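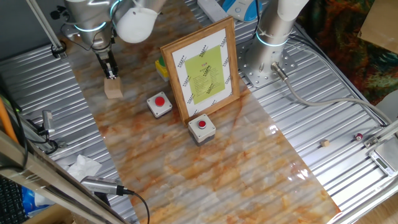 A visitor to our page wrote to ask how many examples are enough, and whether 1000 good ones would not teach the arm more than three times as many careless ones. It is a fair question, and we in Nellemton do not fully agree about the answer.

The picture on this page comes from the Serkard collection, which we are gathering for a learning system at the Barnela workshop. Each example is one short task carried out by an arm under the control of a person. We save the movement of the joints, the opening of the gripper and the views of the cameras, together with one sentence which says what the task was.

Picture 1. Block held in the gripper, near the marble-patterned board with the red push buttons and the picture frame. The wooden blocks are our smallest objects, and new operators usually close the gripper too early with them.

The set has 2997 examples at present, divided over 14 tasks. The block task is the largest with 476. We would like the others to grow a little before we add new ones - the system learns the common task very well and then tries to do it everywhere.

Some notes for those who want to use the examples:

Failed attempts are kept, but they are marked as failed. Please read the mark before you train with them.

Objects are moved to new places between attempts. In the first weeks we did not do this often enough, so the early examples look much the same.

The sentences were written by several operators and their style is different. One writes "put", another writes "place". We decided to leave this as it is.

The older examples were saved with the Belhaj recorder and have a slower camera rate. They are in a separate folder.

More pictures will be added in November, when the drawer task is ready. Corrections to the text are welcome - please send them to the workshop address.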